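4.2 Waste bin task

We tested whether a mobile two-arm robot can handle a chore that most offices leave to a cleaner. The Wallon task set has 74 chores, and bin work looked like one of the easy ones. Each policy was given 50 trials on carpet, with a time limit of 2 minutes per trial. A thin bag has no fixed shape – it folds, sticks and hides the rim – so the model must often act on a partial view.
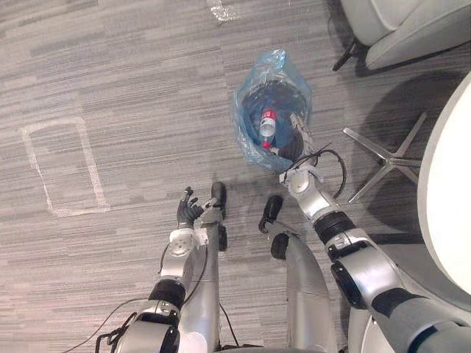
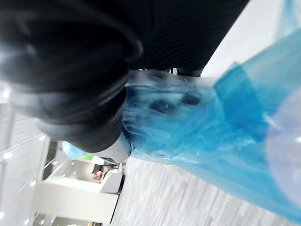 Figure 3. Bin task, two camera views. A blue plastic bag appears in both.

Is the chore ready to be left to a machine? For now it needs a person nearby, as the Onsri policy finished 30 of its 50 trials without help.

Most failures came at the grasp. The fingers closed on a single layer of plastic, or on none, and the policy carried on as if it held the bag. Adding a grip check before the lift is planned for May. The Prilleo baseline, trained only on rigid objects, is reported in Section 4.3.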